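Research assistant, robot manipulation (fixed term)
Fornidar Lab, Drevley

We are hiring a research assistant to work on Luta, our method for teaching a robot arm to handle household objects in simulation before it touches real ones. The post is full time and based in Drevley, with one day a week from home if you want it.

Luta learns from short demonstrations. Our current set has 3744 of them, recorded by people steering a simulated arm through kitchen and desk tasks. In our last round of tests, 531 were held back for evaluation. The method did well on boxes and poorly on wide, open shapes, where the grasp has to be made at the rim. Most of your first year will go into that problem.
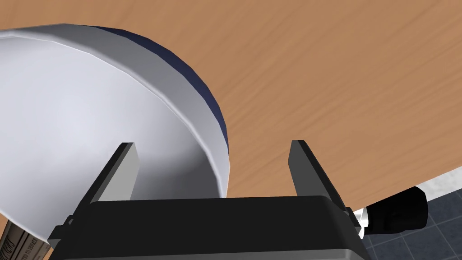
Luta Working Notes, no. 3, p. 14

The simulated bowl has a faceted rim, and the two fingers are set with the rim between them. We want to know how much a coarse mesh like this one changes what the policy learns about contact. You will rebuild some of the object models, rerun training and write up the results with Maëlle Bergeron, who leads the project.

You should have a degree in engineering, computer science or something close, and be at ease in Python. Experience with a physics simulator helps. We do not ask for publications – a code sample you can talk us through is enough.

The contract runs to the end of October and may be extended. Travel to our partner group at Solberg is paid separately, up to 3000 dollars.

Send a resume and one code sample to Vernon Perron at the lab office, quoting reference 1095. Applications are open from 2023-01-23 until the post is filled.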